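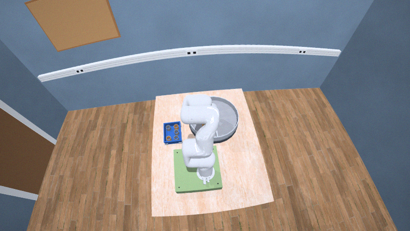
Sim view, cup pieces and gray bowl, November batch.

Filed under: Bench Notes > Arm Data > Sim

November, morning

Started on the simulated half of the pick-and-place set today. I said at the last meeting that I didn't think we needed it and I'm writing down why again, so that I can be wrong in an orderly way.

The plan as it came down: 2000 generated episodes in the Felulex scene, mixed with 100 real ones from the bench, train one policy on the lot. Task is cup pieces from the blue tray into the big gray bowl. Two colors of piece, gray and orange. The instruction string says either "the gray one" or "the orange one," and any piece of that color counts as right. I'd rather it named a position as well, but that is a fight for another week.

First complaint is the bowl. It is enormous next to the pieces. You could let go of a cup almost anywhere over that side of the table and score a success, so the success rate tells us very little about placing. Whoever reads the numbers later should keep that in mind. All the difficulty is in the tray: low walls, small round things, and some of them close to each other.

Second complaint, the camera. From this angle the arm sits square in front of the bowl and blocks most of its left half. The gripper is nearly all behind the arm too, with only a pale sliver showing. A learner given this view alone is being asked to copy a hand it can't see. I was told the wrist view makes up for it. Maybe. The wrist view was missing from 18 of the episodes I opened (blank stream, correct length, no error in the log) and the exporter passed every one of them. Reported to Flonell, since it's their exporter. No reply by lunch.

What I checked by hand before letting the generator run on:

- Gray piece on gray bowl. Once a gray one is inside there is not much contrast. The orange ones show up even when tiny. I expect the policy to do better on orange and I expect somebody to call that "language understanding."
- Room. Blue walls, plank floor, the white rail with its outlets, an empty corkboard. Same in every episode. The randomizer is supposed to vary wall color and doesn't. Config says on, output says off.
- Light. Same story, though I'm less sure there. It may be varying by so little that I can't tell.
- Start pose. Does vary. Credit where due.

Afternoon

Ran a small test to see if any of this matters. Trained on 20 sim episodes only, no real data, then replayed on held-out sim seeds. Loss curve was beautiful, as they always are. In rollouts the arm goes to the tray without hesitation and closes on the spot where a piece usually is. When I cleared the tray in the config it did exactly the same thing, closed on nothing, and carried the nothing over to the bowl. So it learned the route. I don't hold that against 20 episodes, but the Nendesix write-up claims their pipeline "resists memorized motion" at small sizes and I did not see any of that.

Goossens thinks this washes out with volume. Their argument is that piece layouts differ enough across the full set that the route can't be memorized. Fair, if the layouts do differ. I plotted tray positions from the files we have and the tray hardly moves. It turns a little, it shifts a little, and it is always over by the left edge of the table. If we want the thing to look before it reaches, the tray has to move for real.

Asked for before the next run:

Tray anywhere on the far half, bowl too, with overlap rejected. A second fixed camera from the other side of the arm. Empty-tray episodes where the right answer is to stay put. Exporter to refuse a blank stream. Wall randomizer fixed or removed from the config, I don't care which, but it shouldn't say on.

Not asked for: more episodes. Stopped the generator at 4:30. The ones already made stay in the folder marked "do not train" until the wrist streams are sorted.

Still open - do the real bench episodes have the same tray problem? I set the tray down in the same place every time when I was teleoperating, so I suspect they do, and that one is on me. Will plot those tomorrow before I complain any further.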